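Dratumix Opens Desktop Refurbishing Shop in Stuston

STUSTON, February – Used office computers from across the county will be repaired and resold at a new shop on Burell Street.

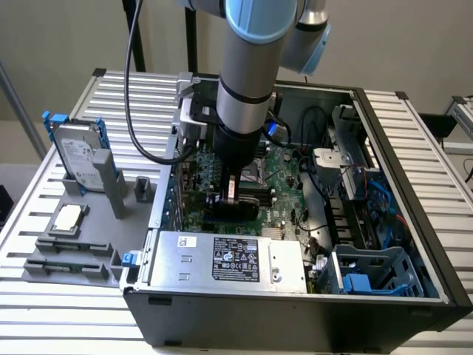
Lavanya Bangera said the old desktops are worth the trouble. Most of the towers that come in need more memory, a new drive or a power supply, she said, and the rest of the machine has years left in it.

Dratumix expects to take in 2,000 desktop computers in its first year. They will come from schools, medical offices and small businesses that are replacing their equipment. Laptops and monitors will not be accepted at first.

Each tower is opened on its side with the panel off, so the motherboard, memory slots, drive cage and power supply can all be reached. Dust is cleared out, cables are checked and parts that fail testing are replaced. Drives are wiped before anything else is done, and owners can ask for a written record of the wipe. Working parts from computers that can't be repaired are sorted and kept as spares.

Finished desktops will be sold at the front counter starting at $60, with a power cord and a keyboard. Prices depend on memory and drive size. Every computer carries a 96-day warranty covering parts and labor. Software problems are not covered.

The shop is in the former Sun Dry Cleaners building, next to the post office. Drop-off is at the side door from 8 a.m. to 4 p.m. Businesses with more than one pallet should call ahead to arrange a pickup.

Dratumix repairs and resells office equipment. Its printer service will stay at its present address.

Media contact: Lavanya Bangera, Dratumix, Stuston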